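Session 5: Working from the wrist view
Module 214, Terkville lab, notes by Sunita Pennington

Last time each group picked a target and wrote a plan for reaching it. Today we look at what the arm has to go on once it gets there. Keep the gripper open and still while you save your first view, and note the fingertip positions in your log - you will need them in the January write-up.
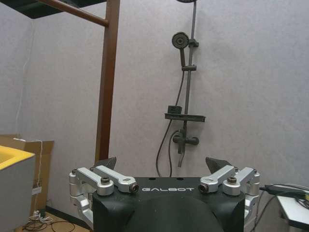 Why do we save a view before the arm moves?
It gives you a fixed reference. If the mount slips during a run, the fingertips will sit in a different place from the one you logged.

Mark the handheld shower head, the shelf tray and the mixer valve as separate targets. Groups Lindano and Doucet should swap labels and check each other's work. Where you disagree, write down both versions and leave the file alone.

Labels go to Roland Pearce in room 135 before the next session.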